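Drundia Household Textile Notes

Version 2, updated in December
Maintainer: Jayson Tagle

Overview

Drundia is a set of written notes on how household cloth behaves when it is washed, dried and stored. It covers dish towels, napkins, cleaning cloths, pillowcases and small tablecloths. Each record describes one piece of cloth over one wash cycle, with fabric type, color, wash settings, drying method and a short free-text remark. The release has 622 records. It contains text and numbers only.

The notes began as a paper log at the Grasau guest house, where the laundry is done on site. The log was typed up, cleaned and put into one table. Records from the Unnithan laundry room were added in version 2.

What is in the package

records.csv: the main table, one row per cloth per cycle
fabrics.csv: fabric codes and their plain names
remarks.txt: free-text remarks, keyed by record number
CHANGES: list of edits between versions
LICENSE: terms of use 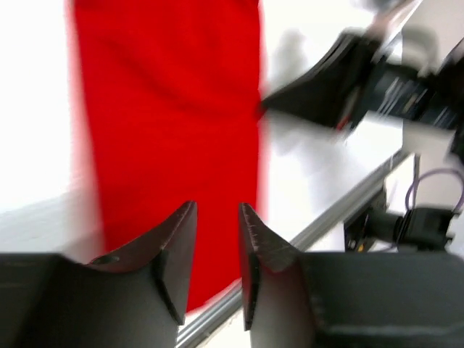

Color is stored as a plain word in the field color_main. The list of allowed words is short on purpose, and people entering records should pick the nearest one. A cloth in a strong, even red like the one hanging here goes in as "red", with no shade added. Folds and creases can make parts of a cloth look darker, so judge the color from a flat area in daylight. If a cloth has a print or a stripe, put the background color in color_main and the rest in color_other. Faded items keep the color word they were first given, and the fading goes in the remark.

Fields

record_id: whole number, never reused
fabric_code: two letters, see fabrics.csv
color_main: one word from the list
color_other: may be blank
weight_dry_g: weight in grams before washing
wash_temp_c: machine setting in Celsius, not a measured temperature
spin_rpm: machine setting; 600 is the lowest value in the table
dry_method: line, rack, tumble or flat
crease_score: 0 to 10, given by the person who took the cloth down
remark: yes or no

Crease score

A score of 0 means the cloth can be put away as it is. A score of 10 means it needs to be dampened again before ironing. Most people use the middle of the scale and avoid the ends. We did not try to correct for this. The initials of scorers were removed before release, so the scores can't be adjusted person by person.
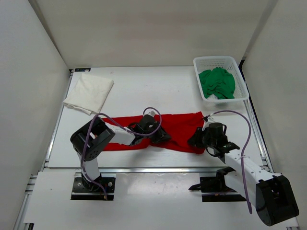
Scores from the two sites should not be pooled without a check. Grasau scored cloth straight off the line. Unnithan let it sit in the basket first, sometimes overnight, and its scores run higher for linen. The column site was added in version 2 so the two can be split.

Missing values

Weight is blank in over 100 records, nearly all from the period when the Grasau kitchen scale was out for repair. Spin speed is blank for hand-washed items. Blank means unknown or not applicable. Zero is only used in crease_score.

Sorting and storage

Reds and other deep colors were washed apart from whites for the first few cycles. After that, practice varied. Where color bled onto another item, both records carry a remark containing the word "bleed".
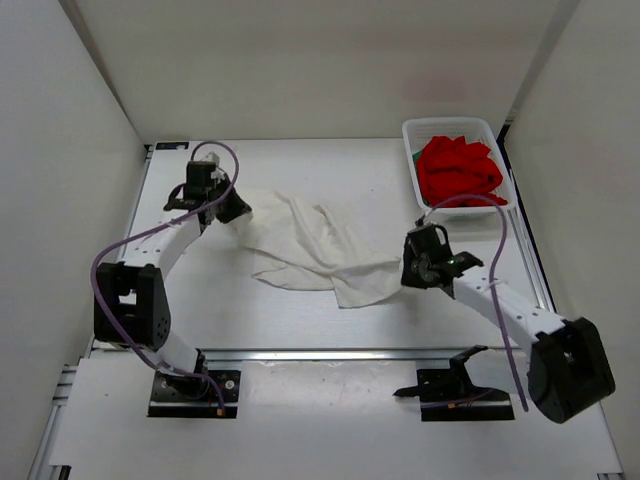 Off-white cloth laid out, red cloth in the basket.

Known problems

Some fabric codes were guessed from feel when the care label was gone. These end in a question mark. A few tablecloths were entered as pillowcases in version 1 and have been fixed; see CHANGES.

Loading the table

The files are UTF-8 with commas as separators. Lumura, the small script used to check them, reads the table and prints any row with a code it doesn't know. It makes no changes to the files.

Corrections

Send the record number, the field and the value you think is right to Jayson Tagle. Please don't send a whole edited table.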